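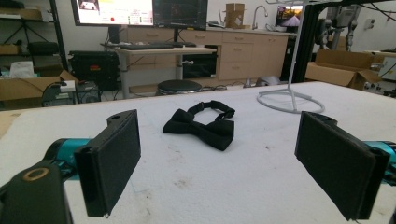
Black bow tie with its adjustable neck strap.

Rare sedge turns up again at Flolholm

Quick one before the weekend. The bristly little sedge that everyone had written off at Flolholm fen is back, or never left. Survey crew from the Estevell herbarium found it Thursday on the wet side of the old ditch, 62 plants in fruit, all in one patch you could cover with a couple of picnic blankets. ID confirmed under the scope the same evening.

Last sheet from the site was so old the label had gone brown. No records after that, and two later searches came up blank. Both of those were done in late summer, when the stems have flopped and the fruits are mostly gone, so maybe no big surprise. This time they went in early. Boots full of water, by all accounts.

For anyone going through their own sedges at home: the plant is short, grows in loose tufts, leaves narrow and a bit gray-green. Lower sheaths brown, not red. The thing to check is the beak on the fruit, which is split at the tip and rough along the edges. The common one next to it has a smooth beak and a fatter spike. From standing height they look the same, sorry.

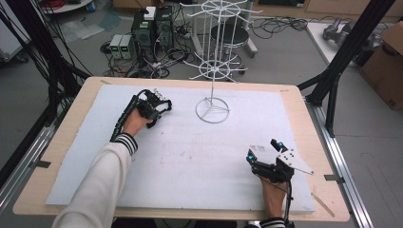 The fen itself is 22 acres, part of it owned by Baird township and the rest leased. Mowing on the township side was due to start in a few weeks. That's now on hold for the ditch strip until seed has dropped, and the strip will be marked with flags. Please dont walk in for a look. The peat there is soft and one set of footprints stays all season. There's a decent view of the fen (not of the sedge) from the north gate.

Two fruiting stems were collected and pressed, no roots. One goes to Estevell, the duplicate to the Trarnomier collection, where the sedges are being reshelved and loans are closed until November. Estevell now holds 1,963 sheets in the sedge family, nearly all of them imaged, though the labels on the older folders still need typing up. If you can read bad handwriting, the herbarium would like to hear from you.

Still open: whether the patch is old plants hanging on or came up from buried seed after the ditch was cleared. The clearing threw a lot of dark mud up on that bank, and sedge seed can sit for a long time. A soil core or two would help settle it. Permit asked for, no answer yet.

Also seen the same day, in case it's useful: marsh fern in good shape, bogbean past flower, sundew in teh usual spot by the boardwalk, and more reed than last year on the east end. Full plant list goes up on the survey page when it's been checked. Location for the sedge will be left off the public map.

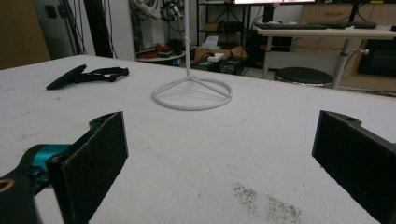 White tabletop, faint gray scuffs on the surface.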